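Why do some things feel colder than others?

Hello again! I'm Hwa-young, and I've had a question in from a reader in Viddale who wants to know why the bathroom tiles are freezing in the morning when the bath mat is lovely. Same room, same night, same sleepy feet. So are the tiles colder than the mat?

Nope! If they've both been sitting there all night, they're the same temperature. I didn't believe this when I was little, and I spent a whole July holiday in Coltport sticking my hands on things to prove my uncle wrong. (I lost.)

The trick is that your skin is not a thermometer. What your skin notices is how quickly heat is leaving it. You are a warm creature, and most of the things in your house are cooler than you are, so whenever you touch something, a bit of your heat moves into it. Heat always wanders from the warmer thing to the cooler thing.

Some materials let heat rush away from your hand very fast. Metal is the champion at this - pick up a spoon and you'll feel it straight away. We call metal a good conductor. Stone and tile are not as quick as metal, but they're still quick enough to make you hop across the floor. Wood is slow. Wool and fluffy things are slower still, partly because they have lots of tiny pockets of air trapped inside them, and heat has a hard time getting through still air. Anything that slows heat down like that is called an insulator.

That's why a saucepan might have a metal bottom and a wooden handle. It's also why your coat works. Your coat doesn't make any heat at all, you do! It just stops you losing it too quickly.

Want to try it? Find a metal spoon, a wooden spoon, a woolly sock and a plate, and leave them all on a table for 2 hours, well away from the radiator and the sunny window. Then shut your eyes and get somebody to put them in your hand one at a time. Put them in order from coldest-feeling to warmest-feeling. If you've got a room thermometer with a grown-up to help, rest it on each one for a few minutes and see what it says.

Then go on a touching tour of your house (not the oven, please) and guess how each thing will feel before you put your hand on it. 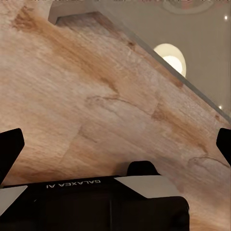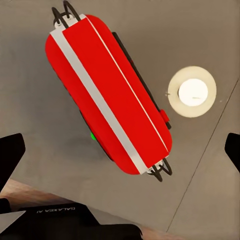
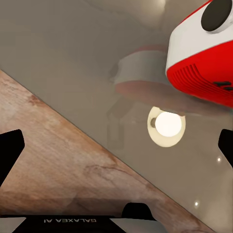 Different surfaces, computer-drawn. The last one has a wooden surface with a smooth, slightly glossy one next to it.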